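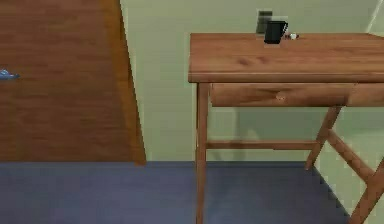 The practice bedroom in the simulator, with the desk and the black mug.

Open afternoon at the Ukville student robotics club, 13 July 2025

I'd been meaning to visit the Ukville club ever since a friend's daughter joined in February, and I'm so glad I finally went! It meets upstairs in the old Krajewska building, two flights up and then left past the bike racks (follow the taped arrows, the door numbers are useless). I got there early and still had to squeeze in behind a family with a stroller.

The club has 19 members this year, most of them in high school, and the big project is called Nakton. The idea is to write a program that can tidy a bedroom, and they do nearly all of it in simulation. So what you see on the monitors is a made-up room with green walls, a blue-gray carpet and wood-grain furniture, and the students send their code in there to try things out. I stood at the desk station for ages. The task was to find the mug, pick it up and put it down at the other end of the desk without disturbing anything else up there. Sounds like nothing, right? I saw four tries and three of them failed, each in a different way. On one the mug ended up on the carpet and the whole table of kids groaned, then they were straight back into the code arguing about how wide the handle was.

What I loved was how willing they were to show the messy parts. One team had a printed log of everything that had gone wrong since spring, with drawings in the margins. Another let visitors change a few numbers and run the program again. I set the approach speed way too high (sorry!) and got a very patient explanation of why the mug had gone flying. Even the shadows get talked over, as the program works from pictures of the room and a dark patch under a drawer can throw it off.

There was a short talk at the end, some 20 minutes with questions, about the Vonitico meet in the fall. Teams get a room they have never seen before and have to run their program on it with no changes allowed. The students seemed equal parts excited and terrified. Somebody's little brother asked if the robot could do his room too, and the answer was a long and serious one about socks, and how hard soft things are compared with mugs.

A few practical notes if you go to the next one. It gets warm up there, so bring water. Parking behind the building fills up fast, but the side street was fine. Younger kids will want the stations nearest the window, where the stools are lower. Entry is free and there's a jar for snacks by the door. The lemon bars were gone before I got to them.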